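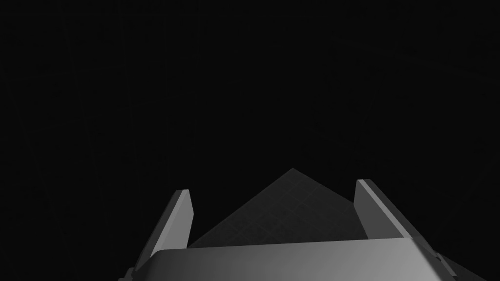
Ticket 178: Steam wand on the Clallent two-group gives big bubbles and thin milk
Opened by: Jonatan Boström, Sturkow Coffee Rooms
Opened: April 14, 2024
Status: Closed

Hello all, and thank you for picking this up so quickly. The left-hand wand on our Clallent has gone off in the last little while and I can't get a proper foam out of it for love nor money. It screeches, the milk climbs up the jug, and what I end up with is a sort of bubble bath sitting on top of hot milk. The right-hand wand is fine (or fine enough, it's never been as lively as the left). Same jug, same milk from Ljungberg dairy, same me. I've wiped the wand down and purged it before and after every drink, as I always do, and I've had a poke at the tip with a pin, which I hope was the right thing to do!

Reply from Stiltwood Service Desk

Hello Jonatan, lovely to hear from you again, though I'm sorry it's over a poorly wand. A pin is all right if you go gently, but it tends to push the dried milk further up inside. Could you let me know what the boiler gauge reads when nobody is steaming, and whether the tip has ever been off? Please also tell me if you've changed the milk at all, even the fat level, as that can muddy the waters.

Reply from Jonatan

The gauge sits where it always has, bang in the green. The milk is the same whole milk, though I did try two bottles of the richer barista one in case it was me being fussy. It foamed a bit better, but still with the screech. As for the tip, I don't believe it's been off since November, when your engineer did the seals.

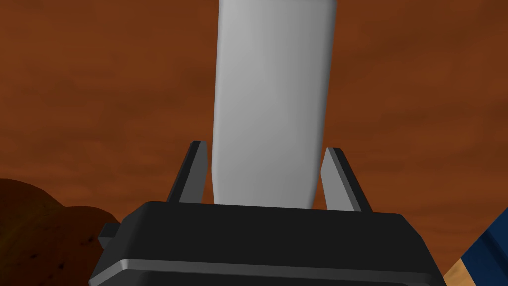
Steps we asked Jonatan to try

1. Switch the machine off, let it cool right down and open the steam valve to be sure there's no pressure left.
2. Unscrew the left tip with the small spanner and a cloth round it, so it doesn't get scratched.
3. Soak the tip in milk cleaner and hot water for 30 minutes, then brush the holes from the inside outwards.
4. Check the little rubber ring. If it's flat or split, swap it for one from the spares bag.
5. Refit, heat up, purge for 10 seconds and steam a jug of cold milk.

Reply from Jonatan

Well, I feel a bit silly. Two of the holes were completely bunged up and the ring had split right through. It's all back together and the milk is like wet paint again, no screeching at all. I've done the right-hand one too while I was at it and it has perked up no end. Could you pop a few more of those rings in with our next order, please?

Reply from Stiltwood Service Desk

Nothing silly about it, we see it all the time. Rings added to your order, and I'll close this one now.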